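Okay, thread time. I finished my short film and I have feelings, so mute me for the next little while if you need to.

It's called "Allent." Cut-paper animation, a bit of live action at the end, set in 1920 in a made-up seaside town where the last ferry of the season leaves without the lighthouse keeper's daughter on it.

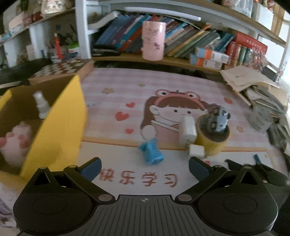

I started it last November thinking I'd have it wrapped by spring. I did not have it wrapped by spring. Spring came and I had a title card and half a seagull.

The story is small on purpose. She has a suitcase, a ticket and one reason to stay. You don't find out the reason until the second-to-last shot, and I've gone back and forth so many times on whether you should find out at all.

My first version had a narrator. She explained everything! What the suitcase meant, what the sea meant, how everybody felt about their dads. I cut every line of her and the film got better right away, which stung a little because I'd spent weeks on those lines.

So now there's almost no talking. One word at the dock and one at the kitchen table. Everything else is wind and feet and a kettle.

Sound, by the way, is where most of my nights went. The waves are me dragging a raincoat across the bathtub. The ferry horn is a friend's tuba, slowed way down. I tried real ferry recordings first and they sounded fake, don't ask me why.

The paper sea has 74 strips in it. I know because I had to number the backs in pencil after I dropped the whole stack on a Saturday night and spent until 2 a.m. putting the ocean back in order.

If you're thinking of doing cut paper: buy the heavier stock. I bought the cheap stuff and it curled under the lights, so in the early shots the horizon kind of breathes. I've decided I like it. Please like it too.

Then there's the color. I wanted everything gray except her coat, and then I tested that and it looked like a perfume ad. So the coat went brown, the sky went a sort of weak tea, and the only bright thing left is the ticket. It's on screen for maybe four seconds total.

The first cut ran 40 minutes. For a film where a woman decides whether to get on a boat! I showed it to a few people and watched them shift in their chairs, very kindly, for the entire middle part.

It's now around 20, credits included. What went: a dream, a second dream, a whole subplot about a fishing license, and a storm I loved so much that I still have it in its own folder. I might do something with the storm. We'll see.

The live-action bit at the end is just hands, opening the real suitcase. I'd worried that going from paper to skin would feel like a trick, and for one person who saw it, it did - she told me she "fell out of the movie." Two others said it was the part that got them. I'm keeping it, but I do think about her comment in the shower.

We're playing at the Sonima shorts night, in the second block, right after a documentary about pigeons that I hear is fantastic. So I have to follow pigeons. Wish me luck.

After that it goes to the Edura library for a free afternoon showing, with a table where kids can cut their own boats. I'm way more nervous about the kids. Kids will just tell you they're bored, out loud, while it's playing.

A couple of you asked if it'll be online. Yes, later, once the screenings are done. Some festivals get fussy if it's already up somewhere and I'd like to give it a fair shot at a few more of those first.

And yes, there'll be a next one. It's called "Msimang" for now, it's about two sisters and a radio that only picks up one station, and I have exactly one drawing of the radio. No paper oceans this time, I promised my knees.

Okay, I'm going to go re-export the file again. I spotted a typo in the credits and it's in my own last name.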